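Cliseck tea corner: progress report to the Altis fund
May 7, 2018

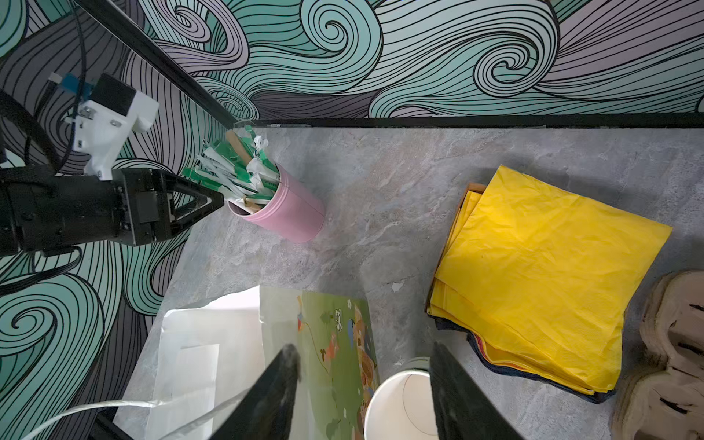 Wrapped utensils in the pink cup, with the wave wallpaper behind.

We're really pleased with how the corner is coming along! The wallpaper Huiling Xiong chose has gone down a treat - all those big curling waves in teal and lavender - and it sits well with the grey marble pattern of the tabletop.

Spending to date is 3,176 of the 3,731 granted. The remainder will go on paper cups, more wrapped utensils and a second shelf, which Alfredo Marquez is pricing with Gruvard.

Family afternoons now run four times a month, up from three in December, and the picture sheets are a great favourite with the younger ones. Next job is a proper home for the spare cups, and we'd love you to come and see it.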